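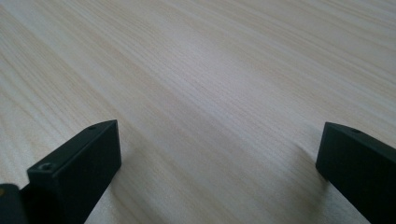

October
By Rohani Liew

Furniture maker Plastmont will move its tabletop production from Krūmiņa to a larger site in Kokamholm next spring, the company said this week. The move affects 934 employees, most of whom have been offered jobs at the new plant.

Plastmont makes tabletops, shelves and cabinet doors for furniture chains. It has leased the Kokamholm building for 20 years from the property firm Idero, which bought the former paper warehouse two years ago and has replaced its roof and loading docks.

Plant manager Elīna Šimkus said the Krūmiņa factory had run out of space. Finished boards are now stored in rented sheds across town and trucked back for packing, which adds a day to most orders.

"We looked at building on the land behind the plant, but the ground is too soft for the presses," Šimkus said. "Kokamholm has the floor we need and a rail siding."

Production will shift in stages over six months, starting with the cutting lines. The finishing department will go last. Plastmont said it does not expect to miss deliveries during the move, although customers have been asked to place spring orders early.

The company will run a bus between the two towns for the first year -- the drive takes 40 minutes -- and will pay part of the moving costs for workers who relocate. Employees have until the end of the month to say whether they plan to transfer.

No decision has been made on the Krūmiņa building. The town council is due to discuss its zoning at its next meeting.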